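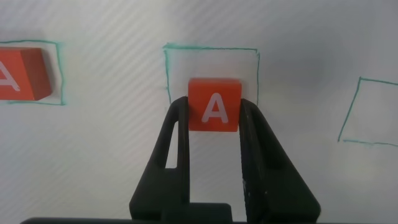
Līga Žukauskas told me to stop apologizing for my spelling and just learn ten words properly. Ten. She said it over the phone while I was reading her a sentence out loud and asking if "occurred" had one r or two, and then she said it again in case I missed it.

So. Spelling. I'm 40-something and I can't do it and I've decided to write about that for a bit, quickly, before work.

Background for new people: I was a fine reader. Read everything, cereal boxes, the lot. Couldn't spell "necessary" in fourth grade and can't now. One c, two s, I know, I looked it up for this post. Reading and spelling are apparently two different muscles, or that's how it feels from inside. I recognize the word when it's right. I can't make it from nothing. It's like knowing a face and being asked to draw the nose.

My teacher ran a bee every May. You stood along the wall and sat down when you missed. I usually sat down in round one. One year I got "library" and left out the first r and a boy laughed so hard he had to go get water. Still think about that more than I should.

Anyway the ten words. I did it. Went back through old emails and drafts and pulled out what I get wrong, and the list ran to 158 words, which was a bad evening. Picked the ten worst:

separate
definitely
occurred
recommend
embarrass
receipt
rhythm
accommodate
schedule
maintenance

Maintenance is the one that hurts. I write it daily. I work for a property office in Skelton and there are maintenance notices on every single door with my name at the bottom, and for most of last year they said maintainence. A tenant corrected one in green pen. Very neat handwriting. I left it up.

What worked, sort of:

Saying it wrong on purpose. Sep-A-rate. Wed-NES-day. I do the silly voice in my head, every time. Old trick, my grandmother used it, I thought it was for kids. It's the best one.

Writing by hand. Typing teaches my fingers the mistake, I swear. With a pen I slow down enough to notice. I filled a 200 page notebook, mostly junk, some grocery lists. Don't need to see "rhythm" again in this life.

Turning off autocorrect. Awful first week. Sent my boss "thnak you for your patients."

What didn't work: flash cards (lost them), the app with the streak (I got to day three), and rules. I before e except after c and then weird, seize, neighbor, protein, come on. Who is that rule for.

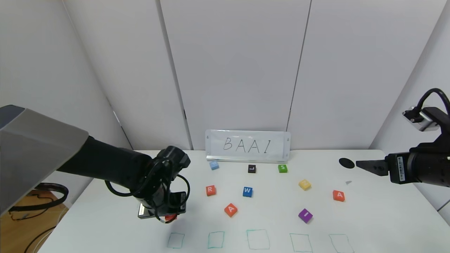 Spell check is the whole reason nobody can spell anymore, Sepp wrote under my last post, and you're just proving it.

Hm. I've been chewing on this for days. I don't think it's right, Sepp, sorry – I couldn't spell before we had a computer in the house. I've got the school papers in a box. Red all over. If anything the squiggly line is the only reason I ever noticed how often it was the same handful of words. But I'll give you that I got lazy. Right click, pick the top one, move on, learn nothing. Did that for twenty years.

And then Grenier, same thread, asked why bother at all if people understand you. Which, fair. Mostly they do. I think it comes down to the door notices. People read a misspelled notice and decide the plumber isn't coming. I've had that said to me, more or less. It's not smart or dumb, it's a trust thing, they see the wrong letter and wonder what else is wrong. Unfair but I do it too, with menus.

Also names. I will not budge on names. Līga has a line over the i and a little hook on the Z and she has spent her whole adult life getting mail without either one. I learned the keyboard thing for both. Took me one lunch break. I'd put names ahead of all ten of my words if you're making a list.

Where I'm at now: eight out of ten, cold, with Līga reading them out and me writing. Missed accommodate (one m) and embarrass (one r, everytime). She was nice about it. She also threw in "bureau" as a bonus and I'm not going to tell you what I wrote.

Next ten start tomorrow. Conscience, guarantee, lieutenant, I forget the rest, they're on the fridge. If you have a trick for guarantee please leave it in the comments becuase I have nothing. The u just shows up wherever it likes.

Ok I'm late, bus in six minutes.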